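Giltatholm Writing Desk, White, Single Drawer: Six Months In
Reviewed by Ivana Sepúlveda
2024-11-14

I bought the Giltatholm desk in the spring to replace a folding table. I work from home three days a week and do my household paperwork in the evenings, so it gets used most days. I paid $300 for it, plus delivery. The price has moved up and down a few times since then.

What comes in the box

The desk ships in one carton, and it is heavy. Get a second person if you have stairs. The top was wrapped in foam and had no marks on it. The drawer arrives already assembled, which saved a lot of time. Hardware comes in labeled bags, with one spare screw of each size. You need your own Phillips screwdriver. The Allen wrench in the bag is fine for the legs.

The instructions are drawings only. They are clear except for page 5, where the left and right drawer runners look the same. They are not the same. The left one has a small L stamped on the inside face near the back. I put them on backward, could not get the drawer to seat, and had to take them off again. Without that mistake, assembly would have taken me an hour.

The top

The top is large and the edge has a slight curve to it. I thought the curve was only for looks, but it is more comfortable on the forearms than the square edge I had before. There is room for a laptop, a lamp, a notebook and a small speaker with space left over to write.

The white finish wipes clean with a damp cloth. Ballpoint comes off if you get to it the same day. I left a line of red marker on it over a weekend and there is still a faint pink streak. Coffee has not stained it so far. It does show dust, more than a wood finish would.
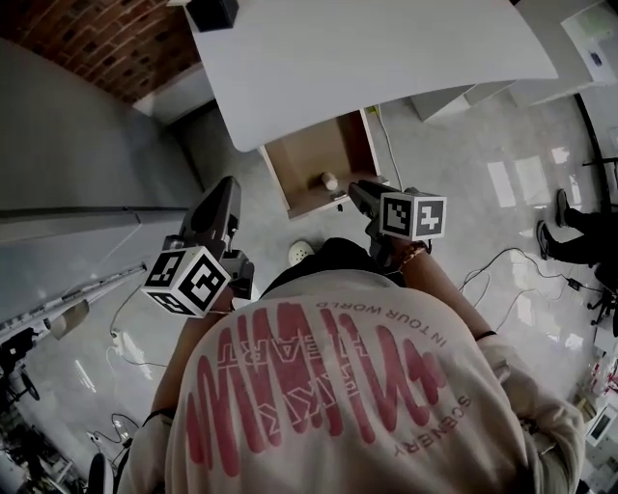
Photo: Maximiliano Ibarra

The drawer

The drawer hangs under the top and has a light wooden interior, which I like better than a painted one. It is shallow. Pens, a checkbook, envelopes, a calculator and a charger all fit. A full box of tissues does not. Anything tall will catch on the underside of the desk when you close it, and a regular coffee mug is out of the question.

There are no dividers. Small round things roll to the back every time the drawer opens. I cut a piece of shelf liner to fit the bottom and that mostly fixed it. I also tried a Purmont pen tray, but it took up too much of the floor of the drawer and I gave it to my daughter for school.

The runners are smooth and there is a stop, so the drawer will not come out in your lap. There is no soft close. If you push it hard, it bangs.

Cables

Cable management is the weak point. There is no grommet and no tray under the top. Cords go over the back edge and down to the floor, where you can see them from across the room. A white cable blends in with the desk well enough. A black one does not. I stuck three adhesive clips along the back and the clips have held. For this price a simple hole with a cover should be included.

Stability

On a hard, smooth floor the desk slides a little if you lean on it. The feet are bare plastic. I put felt pads under them at first and that made it worse, so I switched to rubber ones and it has stayed put. There is no side-to-side wobble when I type. I retightened the leg bolts once, at the end of the first month, and they needed about a quarter turn.

Compared with others

Before buying, I looked at the Carrasco desk, which has two drawers and a grommet but a much smaller top. I also looked at the Wultside, which costs close to $1000 and is solid wood. The Wultside is a nicer piece of furniture. I did not need it for paying bills.

Rating: 3.5 out of 5

Good: large top, comfortable curved edge, smooth drawer, easy to wipe down.
Not so good: nowhere to run cables, shallow drawer with no dividers, slides on hard floors until you add pads.

I would buy it again at $300. I would not pay much more than that.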